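Section 2: Working out what to buy before you buy it

I'm putting this section ahead of the unboxing one on purpose. Last time I wrote one of these guides I left the money talk until the end, and I got a pile of messages from people who had already ordered the wrong hand. So please read this with a notebook open and your card still in your wallet!

2.1 Write down the jobs first

1. List the things you want the arm to pick up. Real things, by name - fruit, mugs, packets, whatever you've got. "Household objects" is no use to you when you're comparing grippers.

2. Weigh the heaviest one on kitchen scales. If it comes in under 500 g you can look at the whole Skeltix range of hands. Anything heavier and you're into the larger model, which costs more and needs the bigger wrist plate (see section 4).

3. Measure the widest one and the thinnest one. I forgot the thin end on my first go and ended up with a hand that was lovely with apples and hopeless with pens.

4. Put a star next to anything shiny, squashy or an awkward shape. You'll want a few of those in your first trials, so keep them on the list even if they look like trouble.

Note: toy food is a cheap way to start. It doesn't go off, you can drop it all day, and a bag of it costs less than lunch.

2.2 Split the budget into three pots

I do mine as arm, hand, and everything else. The first two are easy because there's a price on the website. The third is where I always go wrong, and I've done this a few times now.

5. Get a written quote for the arm and the controller together. Ostermann list them separately, and the arm won't move an inch without the controller.

6. Ask whether the wrist camera bracket is included. With the Tenitz kit it is, with the bare Ostermann arm it's extra, and you can't swap one bracket for the other (I tried, with a file, and I don't recommend it).

7. Set aside about £1,000 for the third pot. Mine went on a table, a stand for the second camera, straps, longer cables and a proper emergency stop button.

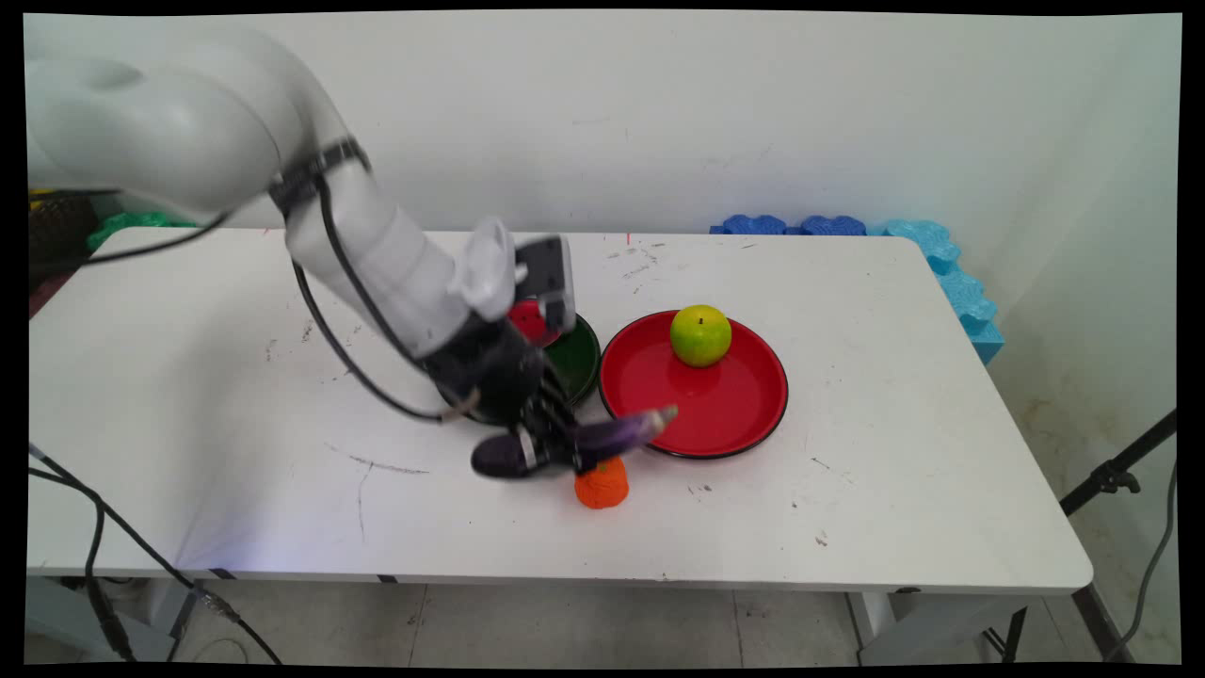 8. Keep £130 of that back and don't touch it until you've been running for a month. Something will need replacing by then. In my case it was fingertip pads, then a connector, then more fingertip pads.

Caution: don't save money on the emergency stop. Buy the big wired one and mount it where you can slap it without leaning over the table.

2.3 Choose the table

9. Pick something heavy with metal legs and a plain top. A fast move from the arm will shift a light table, and after that none of your saved positions will line up.

10. Buy second-hand if you can. The top is going to get scuffed whatever you do, so paying for a perfect finish seems daft to me.

11. Allow room behind and to both sides. Check the full reach in the arm's data sheet, elbow included, and mark it on the floor with tape before anything gets delivered.

Note: a pale top and a plain wall made life easier for my cameras. Patterned worktops gave me no end of bother.

2.4 Cables

12. Order 5 m leads for power and data. The ones in the box are shorter than you'd think, and you need slack for the arm to swing.

13. Add a pack of fabric straps for holding the cable against the arm. Leave a generous loop at the elbow, then move the joint slowly by hand through its whole range to check nothing pulls tight.

Caution: switch the controller off before you do step 13. Yes, every time.

2.5 Place the orders

14. Order the arm first. Lead times vary a lot - mine was promised for March and I was still waiting well after that.

15. Order the hand once the arm has a delivery date, so you don't use up the warranty while it sits in a cupboard.

16. Leave the Stukent software licence until last. It starts counting from the day you buy it, and you won't need it before section 5.

When it's all arrived, tick everything off against your quotes and go on to section 3.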